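Running a Members' Association
Unit 5: Membership records, lapsed members and the annual return
Handout for branch secretaries. Prepared by Maxine McKinnon. Revised 28/06/2023.

5.1 Scope

This unit deals with the membership roll of a local branch: how names are entered, how they are removed, and what is sent to the district at the end of the year. Subscriptions are treated in the next unit and are mentioned only where they affect a member's standing. References to "the rules" are to the model rules used by the Brekum and Zemach branches. Branches with their own rules should read both together and follow their own where the two differ.

5.2 The roll

The roll is the only record of who is a member. A minute recording an election to membership is evidence that the election took place, but the member has no vote until the name is on the roll. The entry should be made on the night of the election.

Each entry contains:
Full name and postal address
Date of election
Class of membership (full, associate, junior)
Branch transferred from, if any
Date and reason of leaving, left blank until needed

Do not delete an entry when a member leaves. Fill in the last field and move the line to the closed section. The Mishra branch deleted its closed entries when it changed to a spreadsheet, and three former members who applied to rejoin could not be given credit for earlier service.
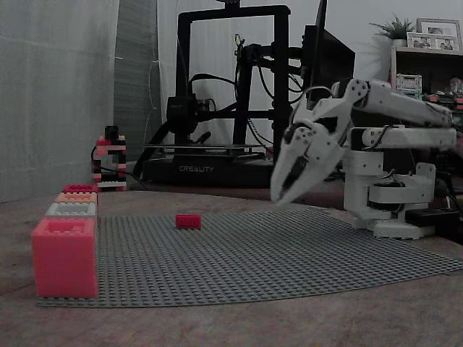
Transfers between branches need a letter from the secretary of the branch being left. The letter gives the date of election and confirms that nothing is owed. The receiving branch enters the original date of election, with the date of transfer beside it. Long-service awards are worked out from the original date.

5.3 Standing

A member is in good standing if the current subscription is paid, or if it is unpaid and less than 6 months have passed since it fell due. A member in arrears beyond that point is "suspended" under the rules. Suspension is automatic. It does not need a vote and should not be minuted as if it did.

A suspended member may attend open meetings and social events, but may not vote, hold office or count towards the quorum. If an officer becomes suspended, the office is vacant from that date and the branch proceeds to a by-election at its next ordinary meeting.
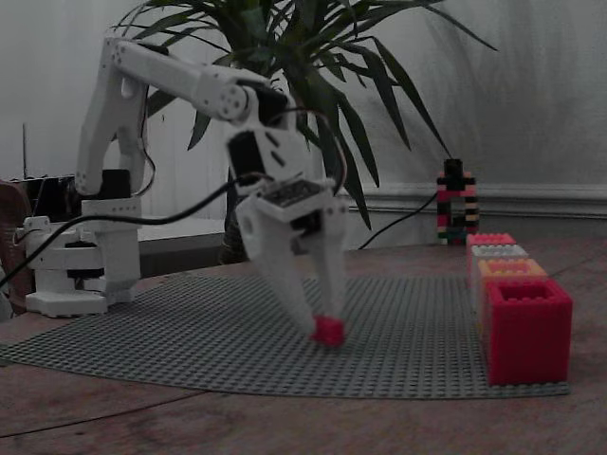

How much notice must be given before a suspended member is removed from the roll?
Twenty days in writing, sent to the last address on the roll. The period runs from the date of posting. If payment in full arrives within it, the member returns to good standing with no break in service.

Keep a copy of each notice. Email may be used only where the member has agreed to it in writing, and the agreement should be kept with the roll.

5.4 Quorum

The quorum for an ordinary meeting is five members in good standing, including one of the president, vice-president or secretary. For the annual meeting it is 20. Associates and juniors are not counted for either.

The secretary checks the attendance book against the roll before the meeting is opened. If the quorum is lost part way through, business already done stands, and the remaining items are carried to the next meeting. Reports may still be heard, but no motion may be put.
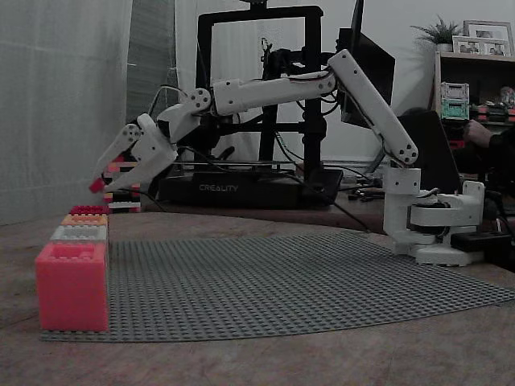
A motion passed without a quorum is void and cannot be cured by confirming the minutes. It must be moved again. Kikunik branch spent 600 on hall repairs under a motion of this kind, and the payment had to be approved afresh at a special meeting called for the purpose.

5.5 The annual return

The return covers the year to the last day of May. It states, for each class:
(a) members at the start of the year
(b) elected
(c) transferred in
(d) transferred out
(e) resigned, removed or deceased
(f) members at the end of the year

Line (f) must equal (a) plus (b) and (c), less (d) and (e). Suspended members are included in (f), as they remain on the roll. A junior who becomes a full member during the year is shown under (e) in the junior column and (b) in the full column, with a note of the change.

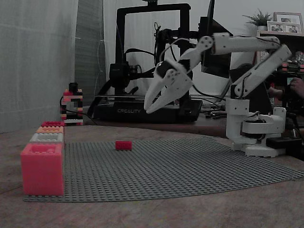
Paora Brunton objected, when the draft was read, that showing a junior under (e) makes it look as though the branch has lost somebody, and asked for a separate line for changes of class. The district form has no such line at present. Until it has one, the note is the only place to show the change, and it should give the junior's name and the date.

The return is signed by the secretary and one other officer. Queries on the form go to Sharon Chege, and late returns to Romain Hoarau.

5.6 Reading before the next session

Model rules, parts 3 and 4
Your own branch's last two annual returns
The closed section of your roll, if you have one

Bring a blank return form. Unit 6 begins with subscriptions part-paid at the year end.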